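Unit 4: Parc Ferme, Success Weight and Grid Formation

These notes go with the second half of the sporting regulations module. Read them with the Lasmont Cup rulebook open at the scrutineering section.

4.1 Minimum weight

Each car is weighed with the driver on board, in full race gear, with whatever fuel remains at the flag. No fluid may be added between the flag and the scale. A car that loses bodywork in a collision is weighed as it arrives; the stewards may allow the missing part to be placed on the scale if a marshal has recovered it and the part number matches the car passport.

4.2 Success weight

The winner of race one carries an extra 58 kg in race two. Second and third carry less, on the scale printed in the rulebook. The weight is bolted to the passenger-side floor in sealed plates. Seals are checked before the car leaves the assembly area -- a broken seal is treated as an underweight car, whatever the scale shows.

Success weight belongs to the driver and stays with the driver after a change of car. Students often get this wrong in the written paper.

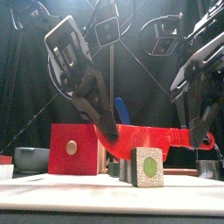 Fig. 4.1. Two-arm setup with a red plastic scoop.

4.3 Parc ferme

Cars enter parc ferme directly from the track. Work is limited to the following:
tire pressure readings taken by an official
connection of an external battery
removal of the data card, with a scrutineer present

Any other work needs written consent. In the Avero Racing case (reading pack, item 9), a mechanic opened the hood to let heat out. The team argued that no tool had been used. The stewards held that opening a panel is work in itself and fined the team 3,000 euros. The result stood.

4.4 Grid for race two

The top 12 finishers from race one start in reverse order. The rest line up as they finished. A driver excluded from race one starts from the back, and the reversal is drawn up again from the revised result if the decision is published before the grid sheet is signed. After signature the grid does not change.

Reading for next session: Walczak, K., course reader, chapter on appeals; Rafferty circuit supplementary regulations, August issue.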